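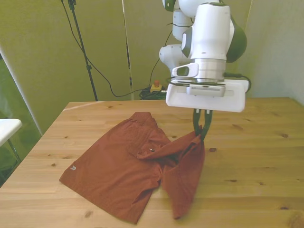
Chapter 6
Folding and Finishing Garments

In this chapter
Grain, seams, and the center line
Reading a garment before you fold it
Shirts with collars and buttons
Heavy knits and fleece
Stack height and shelf width

Key terms: placket, yoke, fold line, hand, nap, set crease, face fold

A shirt spends far more of its life folded than worn. It is folded when it leaves the factory, folded again on the shop shelf, and folded every week or two after that at home or in a laundry. Each fold puts a line of stress across the cloth. If the line falls in the same place every time, the cloth weakens there, and the color may fade along it before it fades anywhere else.

The earlier chapters covered sorting, washing, and drying. We now come to the table. The work looks simple, and students often hurry through it. In the practice room at Penness, new students are asked to fold 80 shirts before they are allowed to touch customer goods. Most of them change their method at least once before they finish.

6.1 Lay out before you fold

Folding starts with a flat garment. Spread it on a clean, smooth table with room on all sides. Pick it up by a gathered handful if you need to move it, then let it down and open it out from the middle. Smooth it toward the hems with the flat of the hand. Do not pull at the corners. Pulling stretches the cloth on the bias, and the two sides will no longer match.

Check these points before making the first fold:

Pocket flaps lie flat and point down.
Sleeves are free of the body and are not twisted.
Embroidery and logos are on the side you want to show.
Side seams run straight from underarm to hem.

A button-up shirt is folded face down, with the front closed. At Bettencourt, a hotel laundry that handles about 3000 pieces in a busy month, staff close the top button, the third, and the last. That is enough to hold the placket in line. 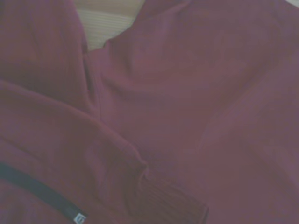
Guilan Zheng

6.2 Thick and soft fabrics

Soft, heavy cloth behaves differently from shirting. It does not take a sharp crease, and it rises into rounded folds wherever there is slack. Pressing down on these folds only moves the slack to another place. Lift the layer, shift it toward the nearest edge, and lay it down again.

Bulk is the other difficulty. Every fold doubles the number of layers – two folds give four, and a third gives eight. For a brushed or fleece fabric, stop at two folds across the body where the shelf allows it. A set crease in a brushed surface flattens the nap and can be hard to steam out.

Shelf width decides the rest. The folding board used in the exercises for this chapter is 23 centimeters wide and suits most adult sizes. Section 6.3 explains how to choose a different width, and the chart on page 338 lists board sizes for children's wear.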